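Desktop Teardown and Inspection
Handout 3: Case interior, drive cage, processor socket
Course: Hardware Maintenance I, Clurkora Technical Program

Scope

This handout covers the second half of the bench block. Students should already have completed the safety sheet and the tool check. The chassis used for this unit is a Dell tower with a removable side panel. Units in the Hemmin lab vary in installed parts, so compare your own case with the notes before loosening anything.

3.1 Orientation

Lay the tower on its side with the opening facing up. Disconnect the power cord first, then press the power button for several seconds to drain the supply. Clip the wrist strap to bare metal on the chassis. Painted surfaces do not count as ground.

Before touching a cable, trace it from end to end by eye. Cable routing near the drive cage is the usual source of reassembly faults in this unit.

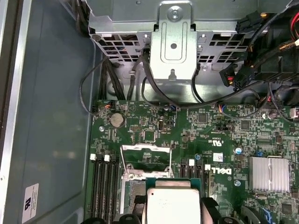
Page last changed: September, revision 9

The drive cage is bare metal, with slotted vent areas on both sides of a vertical bracket. Black cabling runs down beside the cage and along the upper edge of the motherboard. Record this routing on worksheet A. A cable returned to the wrong side of the cage can be pinched when the cage is seated.

Power connectors are keyed. Release the latch before pulling, and pull on the connector body. Wires must never carry the pulling force.

3.2 Identification of assemblies

Complete the identification table on worksheet A in this order:

Power supply
Drive cage and brackets
Hard drive and data cables
Motherboard
Processor socket
Memory slots
Expansion slots and any installed card

Write the location of each assembly relative to the rear wall of the case. "Left" and "right" are not accepted on the worksheet, as they change when the case is turned.

Asset numbers go in the top box. Numbers for the Osa bench sets start at 4000. If the tag is missing, enter 867 and tell the bench supervisor.

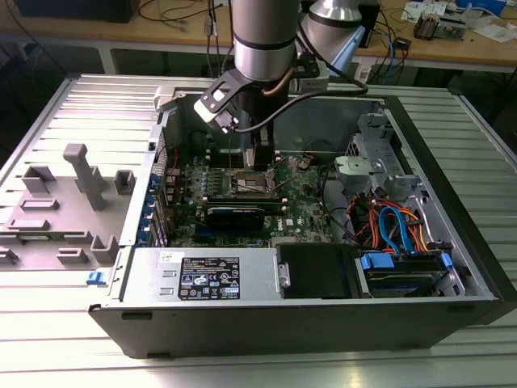 Tasus Bench Group
Instructor, Hardware Maintenance I

3.3 Drives and data cables

A SATA data connector is narrow and L-shaped inside. It fits one way. Two blue SATA cables run toward the hard drive area in the bench tower; note the board header used by each one before unplugging. The header numbers are printed on most boards next to the connector. Where the print is hidden by a cable, move the cable, read the number, and let the cable fall back to its place.

Blue plastic on this chassis marks latches and release points. Try these by hand before reaching for a screwdriver. A latch that resists is usually still under load from a cable or from the part it holds. Do not lever it with a metal tool.

The hard drive is removed flat and placed on the antistatic mat. Do not stack drives.

3.4 Graphics card

The card is held at the rear wall and at the slot. Free the rear retention first. Some slots have a second catch at the far end, which must be opened before the card will lift. Raise the card evenly. Rocking it along its length stresses the slot contacts.

Hold the card by its edges and bracket. Store it in an antistatic bag if the bench will be left for more than one session.

3.5 Processor socket and memory

The socket lever is under spring tension. Press it down, move it outward past the hook, and raise it slowly. Contact surfaces in the socket are not to be touched or wiped. If a protective cover is fitted, leave it in place until a processor is ready to be installed.

Memory modules are released by the latches at the slot ends. With the slots empty, check each channel under the bench lamp for dust or bent contacts and enter the result on worksheet B.
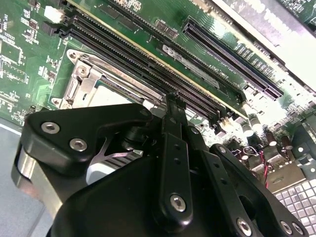 Why does a memory module have a notch in its edge?
The notch lines up with a ridge in the slot, so the module can only be inserted in one direction and only in a slot of the matching type.

3.6 Reassembly

Work in reverse order of removal. Seat the memory before the graphics card, then connect the drives, then the power leads. Check all routing against worksheet A before the side panel is fitted.

Hand in worksheets A and B together. Form 388 is required only if a part was damaged or was found damaged. Reading for the next handout: power supply ratings and connector types.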